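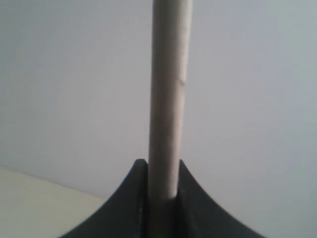 Chapter 3
Reading an old collection register

When an object enters a museum, somebody writes it down. The entry may be a single line in a ledger or several pages in a database, but in either case it is the first thing a later researcher will turn to. This chapter deals with registers made before printed forms came into general use, and with the problems of matching their entries to objects that still survive.

Chapter 2 looked at labels and marks attached to the objects themselves. Labels fall off, and ink fades on dark wood and will not take at all on some kinds of shell. The register usually lasts longer than the label, so many objects are known only through a written line that may or may not belong to them.

The main case used in the chapter is the Trevow collection, a private cabinet of carvings, fishing gear, combs and woven bags. It was sold in one lot, and the register came with it. The register runs to 649 entries in two hands. The first writer numbered each object separately. The second grouped things together, so that No. 151 reads 'Sundry hooks and lines, the same island', and covers 36 pieces. A reader who takes one number to mean one object will get the size of the collection badly wrong.

3.1 What an entry contains

Most early entries have a number, a short name for the object and a place. Some add a material or the name of a giver. Few give measurements, and where they do the unit is often left out.

The short name needs care. Words such as 'club', 'staff' and 'sceptre' were used loosely, and the choice between them often tells us more about the writer than about the object. 'Idol' was applied to almost any carved figure, including handles and house fittings. It is good practice to copy the old name exactly, in quotation marks, and to give a modern name beside it.

Places are harder still. A register may record where an object was made, where it was bought, or the port from which it was shipped, and it seldom says which. 'Ditto' adds a further risk. If a line was later crossed out or a page rebound in the wrong order, every 'ditto' after it may point to the wrong place. In the Trevow register one loose leaf was put back upside down, and a run of baskets was published under the wrong island group until Heledd Pugh compared the stitching holes and restored the order.

3.2 Matching entries to objects

A match should be graded as certain, probable or possible. A certain match needs a number on the object that agrees with the register, in a hand of the right period. A probable match rests on a description detailed enough to rule out other pieces in the same collection. Anything weaker is possible only – and should be published as such.

Before starting, read the whole register through once without looking at any objects. Note changes of ink, gaps in the numbering and any entry added in the margin. These notes will be needed for the exercise in section 3.4.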